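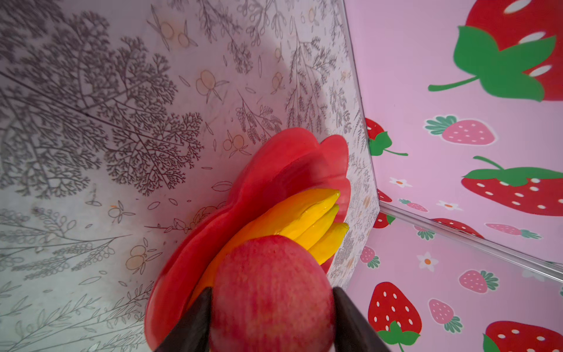 Cimulholm Orchard open day

We drove out to Cimulholm on Sunday, May 1, 2022, for the blossom open day. It is a working fruit farm on the north side of the Iltmont road, and it lets the public in twice a year, once for the blossom and again in August when the early apples are picked. Entry was £4 a car, paid at the gate to a man with a bumbag who wanted the right change.

The farm has 78 acres under trees. Most of that is apple, with a strip of pears along the western boundary and a few old plums near the house that are kept for the family. According to the board in the yard the first trees went in as a wedding present, and the present owners bought the place from the Dendetti family, whose name is still painted on the end wall of the cold store.

Tours left from the yard on the hour. Ours was led by Shahla Mirzaei, the orchard manager, who walked fast and did not use a microphone, so it paid to stay near the front. She took us first through the old block, where the trees are on tall rootstock and have to be picked from ladders. These crop one year and sulk the next. She would like to grub out half of them and the owners would not, and that seems to be where the matter rests.

The new block is very different. There are 2,824 trees in it, planted close together on wires, none of them much above head height. In full blossom it looks more like a hedge maze than an orchard. The bees had been brought in the week before and were busy on the south-facing rows. Frost was the main worry this spring. They had been up for several nights in April with the burners lit, and there was some browning in the lowest rows by the stream, where the cold air collects. Shahla split a blossom with her thumbnail to show us the dark centre that means the fruit will not set.

After that we went round the cold store. Last autumn's apples are kept in sealed rooms with most of the oxygen taken out, and a bin had been brought out for visitors to try. I had a red one with a bit of streaking on it, firm and rather sweet, and would not have guessed it had been off the tree since the autumn. The grading line was not running on a Sunday, but we were allowed to walk along it. It was put in by a firm called Limsakul and sorts by size and colour. On a good day in the season they fill 885 crates.

Lunch was in the packing shed. There was a queue for the hog roast and almost none for the soup, so we had soup. The pressing demonstration was meant to start at two and got going at twenty to three, with a hand press and a bucket of windfalls from the freezer. The juice was cloudy and very cold. Bottles of last year's were on sale at the farm shop, along with rhubarb, eggs and some young trees in pots. We bought six bottles and a pear tree that I have not yet found a place for.

Some practical points for anyone going to the August day. The car park is a sloping field and would be hard work after rain. The toilets are by the house, a fair walk from the new block. Dogs are allowed on leads in the yard but not among the trees. The tour takes an hour and a quarter, and the ground is rough, so a pushchair will struggle beyond the old block. The shop takes cards but the gate does not.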